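Search this site Search Go
Last updated 11th June

4.2 Failure under bin contact

The Sedik planner logged 121 protective stops in 2000 attempts, and the vendor's notes label these "recoverable". We doubt the label. In 30 of them the arm kept its commanded path after a finger touched metal, behaviour the safety case rules out. Colour and clutter were blamed early on, with little evidence.

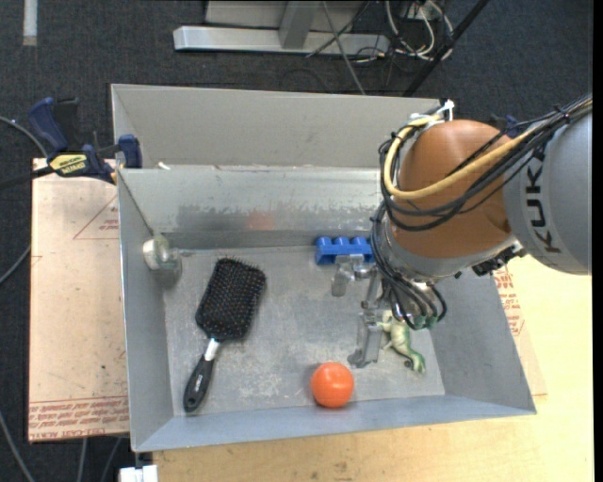
Nuria Abdella
Figure 2. KUKA arm working in the grey metal bin, with the hairbrush, orange ball and blue block on its floor.

Retuning at Mustthorpe changed the stop rate but left the fault unexplained.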